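Visit report: Calden packing and sample rooms

Written up from notes for members who could not get a place on the bus. The visit ran from 9:30 in the morning to a little after two in the afternoon, with a break for lunch. Thanks go to Napaporn Limsakul for arranging it and to Pongsak Ruangrit for taking us through the building.

Arrival and sign-in

Calden occupies two joined sheds behind the grain road. Parking is on gravel at the north side. Visitors sign in at a window, are given a hair cover and a coat, and leave bags in a locker. Closed shoes are required, and two of our party had to borrow a pair. Phones were permitted in all rooms except the filling hall.

The site packs dry goods for other companies. Nothing is cooked there. Product comes in by the sack or drum, is sieved and weighed, and leaves in tins, jars or pouches. The main customers at present are Boonchu, who sell loose tea and ground spice, and Cledum, who sell baking supplies. The tin bodies and lids arrive separately.

Goods in

Pallets are unwrapped in a bay with a roller door at each end. The inner door does not open until the outer one is shut. Each pallet gets a label with the supplier's batch and the date of arrival, and then waits in a caged area until the sample has been passed. Waraporn Meesuk runs this section. She told us that most rejected deliveries are turned away for torn inner bags, and that moisture is a more common problem in February than in the rest of the year, when the humid weather gets into the trucks.

One of our members asked how deep into a sack the sample is drawn. The answer was from top, middle and bottom, using a slotted metal spear. The three portions are kept apart until they have been looked at and are then combined for weighing.

Filling hall

We watched this from behind glass. The line running at the time was a spice line, filling tins of 50 g net. An auger drops the product, the tin passes over a check scale, and underweight tins are pushed off to the side. The lid is pressed on at the next station. The tins we saw were short and plain, with the paper label going on last.

The noise was moderate. The dust extraction was the loudest item. It draws from a hood over each auger and discharges to a bag filter outside, which is emptied at the end of each shift. Colour carries over between products if the hood is not wiped, and so turmeric is always the last product of the day.

There was a stoppage of several minutes while we were there. A lid had gone on at an angle and the next tins backed up behind it. The operator cleared it by hand with the line locked off and restarted it from the same panel.

Sample room

The sample room is on the upper floor and is reached by an outside stair. It is smaller than I expected and holds a sink, shelving on two walls, a set of scales and the work tables. The shelves carry retained samples, filed by month. A sample is kept for 30 months and then discarded.

The checks done here are simple. The outside of the tin is looked over for dents and scuffs, the lid is checked for fit, and the contents are tipped into a shallow tray so that colour and lumps can be judged. Leonie Bauerfeind, who took over the talk at this point, prefers small square trays to round dishes. They sit closer together and it is easier to pour back out of a corner. Trays with low walls are used for anything coarse, such as leaf tea. Fine powders go into a deeper dish, as a shallow one lets them drift onto the table.

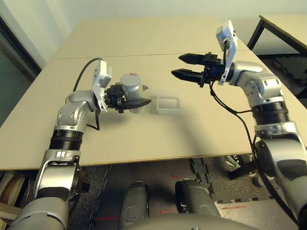 Table surfaces came up in questions. A pale top is favoured in this room for the reason that spilled spice shows on it. The drawback is staining, and turmeric again was named as the worst offender. Joints between panels need more care than the panels themselves. A dry brush is run along them first and a damp cloth second, always in that order, as wetting the powder packs it into the seam.

The lids were discussed at some length. A tin that will be opened and closed many times in a kitchen needs a looser fit than one that will be emptied in one go. Denex, who supply the lids, offer 2 grades of fit, and Calden uses the tighter one for tea. I asked if customers complain that the tea tins are hard to open. Some do. The advice given is to stand the tin upright, hold the body low down and lift the lid evenly from both sides. Prying with a spoon bends the rim and the lid never seats properly again.

Dispatch

Ward Meijer showed us the dispatch area last. Finished tins go into cartons with a card divider, and the cartons are stacked with the joints staggered. A full pallet of the small tins is 154 cartons. The wrap is put on by machine, with the top sheet added by hand.

Damaged outer cartons are repacked on site. The dented tins from these are sold at the front window, without labels, for cash. Several of us bought some.

Practical notes for a second visit

Groups should be kept small, as the stair to the sample room is narrow and there is no lift. Members who are sensitive to dust should bring a mask, since the ones supplied are loose. Lunch was in the staff canteen and was good, though the vegetarian option has to be ordered ahead. The bus needs to leave by 2:15 to miss the school traffic at the bridge. Questions we did not get to, mainly on the recycling of rejected tins, have been passed to Napaporn and the replies will be added to this page when they come in.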